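Kubiak puts second kitting cell in next year's budget

Kubiak wants another two-arm kitting cell at its Pemgate plant and has asked for the money to buy it, the company said in July. The plan went to the budget meeting at 8 in the morning and was through before lunch, pending one more quote.

The cell lays out parts for a small control unit — round red circuit board, wire harnesses, the little stuff — on a paper-lined steel tray, ready for the assembly bench. First one went in last spring. Staff there call it Ziditz, after the software that runs it.

Orlando Apaza, who handles equipment purchasing, said the arms are the easy part of the order. Bins, trays, spare gripper fingers and floor space are what blew the estimate last time.

"We priced the arms and forgot the table," Apaza said. "This time the table is line one."

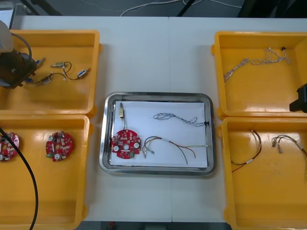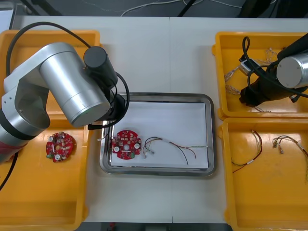
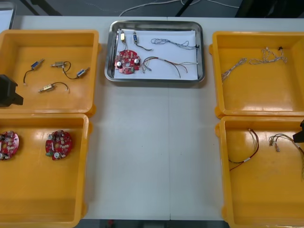
Kitting work at Pemgate, with yellow bins on both sides of the steel tray.

The request covers two arms, a table, 50 yellow bins and 53 steel trays. Extra trays are for the washing rotation, which the first budget left out completly. Service contract is priced separately and runs through the same supplier, Ikoscombe.

Wire harnesses remain the slow item. They tangle in the bin and the grippers dont always get a clean pick, according to production planner Renata Zalewska. She has asked for a set of softer fingertips to be tried before the purchase order is signed — if they help, they go on both cells.

Target for the two cells together is 522 kits a day. Zalewska would not say what the current cell manages alone, only that it is "less than half of that and climbing."

No jobs are being cut under the plan, Apaza said. Two people now on hand kitting would move over to final test, where the plant is short.

Still open: where the thing goes. The spot next to the first cell needs a new power drop, and the electrician's quote isn't in yet. Other option is the old packing corner, which has power but a bad floor. Decision expected once the quote arrives.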